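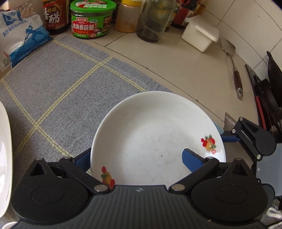

Andcombe Tenants Association
Minutes, general meeting, 1st February, Andcombe community room

Start 7:10, late as the door code had been changed. Chair: flat 12. Apologies from flats 3, 9 and the Yupanqui Court rep.

Last minutes
Read, agreed. One fix: the bike rack quote was for the rear yard, not the front.

Heating
Long item. Boiler went down twice since last meeting, second time overnight. Stevow (managing agent) sent someone the next afternoon. Top floor still getting lukewarm radiators. Stevow say the pump is fine and it's air in the system. Flat 22 has bled hers four times, no change. Agreed to write again and ask for the engineer's report in full, not the one line summary.
Flat 15 asked if we get anything back on the service charge for the days without. Not clear. Lease is vague. To be looked at.

Laundry room
Druretti want to swap both washers and go to card payment only. Some unhappy, several people here dont use cards. Asked if coins can stay on one machine. Druretti rep not present, so parked. Dryer 2 still eating money. Sign to go up.

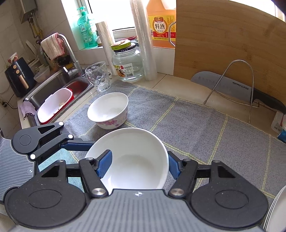

Hajnalka Major

Front steps
Two quotes in. $1000 for the handrail and the steps together, $600 for handrail only. Discussion went back and forth. Older residents want it all done, bottom step rocks when its icy. Fund stands at $487 after the printing bill, so neither without Stevow paying a share. Flat 7 says the steps are plainly the landlord's job and we shouldn't pay a cent. Vote: ask Stevow for the whole amount first, come back to it in March. Carried, one against.

Trash and recycling
Bins overflowing again by the side gate. Mattress dumped there, third one. City pickup has to be booked, flat 18 will do it. Reminder about flattening boxes, please.

Parking
Yupanqui Court visitors using our spaces. They say we use theirs. Left it there. Letter drafted last year never got sent, chair will dig it out.

Spring yard sale
Yes in principle. Same spot as last time, tables from the church if they'll lend them. Leaflets cost $394 last year with the color printing, far too much, black and white this time. Need somone to do the sign-up sheet.

AOB
Intercom buzzing on its own at flat 4.
Noise after 11 on the second floor, chair to have a quiet word.
Stairwell light out between 2 and 3, reported, reported again.
Lost: one gray glove, left hand. Hand in to flat 12.

Actions
Letter to Stevow, heating and steps: chair
Lease wording: flat 15
Mattress pickup: flat 18
Dryer sign: H.M.

Closed 8:50. Next one in March, date to go on the board by the mailboxes.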